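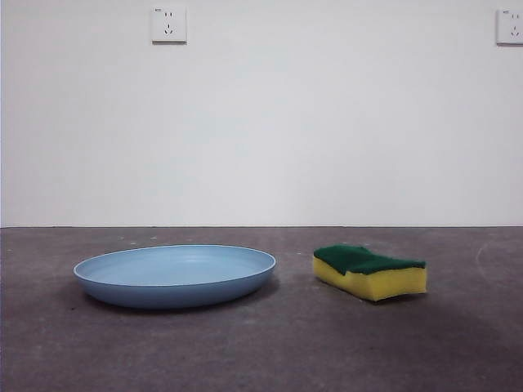 招募:合租厨房家务分工记录研究(第二轮)

先把话说在前面:我们不太相信问卷。

过去几年里,关于合租家庭谁洗碗、谁倒垃圾、谁买洗洁精的调查做了不少,结论大多差不多:人人都觉得自己干得比别人多。把一套房子里几个人自报的比例加起来,超过百分之百是常事。有人据此写文章谈公平感,有人据此卖排班软件。我们第一轮也发过问卷,收回528份,读完之后的感想是,这些数字能说明人们怎样看待自己,至于水槽里的碗究竟是谁洗的,基本说明不了什么。

所以第二轮换一种做法:请同住的人各自记日记,彼此不看,最后由我们来对照。这种办法也有毛病,后面会讲。

我们是谁

Gesolmont居住研究小组,办公室在Carden,人不多。项目由Ravinder Chisholm负责,访谈由Brittany Sutherland和Keegan Tremblay来做。经费来自小组自有资金,没有清洁用品厂商或租房平台出钱,也没有人等着我们得出某个结论。

我们要找什么人

共招40户。每户须有三人或三人以上同住,共用一个厨房,至少已经同住两个月。朋友合租、陌生人合租、和房东同住都可以。夫妻二人单独居住的不在这次范围内,带一位室友的夫妻可以报名。

住处须在Carden或Pitport,因为访谈要当面做。我们试过视频访谈,一户人挤在一台电脑前面,说话的永远是同一个人。

同住的所有成年人都要同意参加。如果你打算替室友报名,请先问过他们。上一轮有几户是一个人热心,其余的人到访谈当天才听说这件事,那几份材料我们后来没有用。

已经雇人打扫厨房的住户请不要报名。每周请一次也算。

需要做什么

记录期为3周。每人每晚用5分钟左右的空闲填一页日记,写自己当天在厨房里做了什么家务,以及看见别人做了什么。没做就写没做,不需要理由。日记可以用纸本,也可以用手机表格,选定之后请不要中途更换。

记录期内不要为了参加研究而专门制定新的值日表。原来有的照旧,原来没有的也请先别添。我们知道,只要有人开始记录,水槽往往就会干净几天,所以第一周的内容会单独分析,不与后两周合并。即便如此,我们也不敢说后两周就完全是平常的样子。

记录结束后有一次全户访谈,再加每人一次单独访谈。单独访谈的内容不会转告室友。全户访谈时我们也不会公布谁多谁少,更不会评理。如果你报名是想让一个第三方来证明室友懒,那么这个项目大概会让你失望。

报酬

每人完成全部日记和两次访谈后,可得一张Fehr超市购物卡,面额写在知情同意书里,按人发放,不按户。漏填几晚不扣,只要如实标明是漏填。事后补写的日记请注明是补写的,我们宁可少几页,也不要一口气编出来的整周记录。

这笔报酬按小时折算并不高,请按自己的时间掂量。

可能让你不舒服的地方

有些住户在记录之后关系变得紧张。第一轮只是发问卷,就有一户为“擦灶台算不算洗碗的一部分”争了很久。日记比问卷更细,争执的可能只会更大。任何人可以随时退出,不必说明原因;一人退出,全户的记录即告停止,其余人已经完成的部分照样按比例给报酬。

如果你和室友之间有欠租、押金或人身安全方面的纠纷,请不要参加。那些事情需要找懂行的人处理,我们帮不上忙,日记也不适合拿去当证据。

资料怎么处理

日记和访谈录音以编号保存,姓名与编号的对照表单独存放,项目结束后销毁。发表时会改掉能认出住户的细节。不过要说清楚:同住的人读到文章,仍有可能猜出哪句话是谁说的。别的招募启事喜欢写“完全匿名”,在三四个人的房子里,我们认为这个保证给不了。

几个常被问到的问题

室友英语或中文不太好怎么办?日记可以用任何一种语言写,访谈目前只能用英语、法语和中文。

研究结果会寄给参加者吗?会寄一份全部住户的汇总,不提供单户报告。

参加之后,家务会分得更公平吗?没有证据支持这一点。有人说记一记就会改善,我们看过的几项研究样本都小,而且多半只问了参加者感觉如何。

怎样报名

请由一位住户写信给小组的招募联系人Colton Landry,写明住处所在城市、同住人数、已同住多久,以及平时方便接电话的时间。不必附厨房照片,也不必描述家里谁比较勤快。收到后我们会逐一打电话给每位同住者,确认各人愿意,再寄出知情同意书。

报名到五月底为止,满额提前结束。未入选的住户也会收到回信。对招募过程有意见的,可以写信给Brock Morin,他不参与本项目的访谈和分析。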